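Working Smarter at Your Computer
Session 7: Keeping your files where you can find them

Welcome back, everyone, and thank you to Yaw Tetteh for the lively questions about keyboard shortcuts, which ran us well past the break (I enjoyed every minute!). Tonight we get to folders, a subject I could talk about until the building closes.

Start with your desktop. When Abena Wumbei and I tidied up the old Gremmont office machines, one of them had 424 icons on it, stacked on top of each other like fallen leaves. Its owner found things by searching, and that worked fine until she forgot what she had called them.

Try this at home before next time:

Make one folder called Inbox and point your browser's downloads at it.
Empty it once a week – ten minutes with a cup of coffee is plenty.
Put the year first in file names, then the month, then a word or two you would really say out loud.
Go no more than three folders deep.

On that last point, Hélène Després will tell you four is fine, and she has kept her Nesholm project in good order that way for years, so please don't lose any sleep over it.

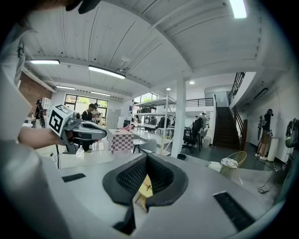 Search is still your friend, of course. Learn to sort by date changed, and learn to search inside one folder instead of the whole drive. For homework, pick your messiest folder and bring me the before and after list of names. Reading: handout pages 115 to 118.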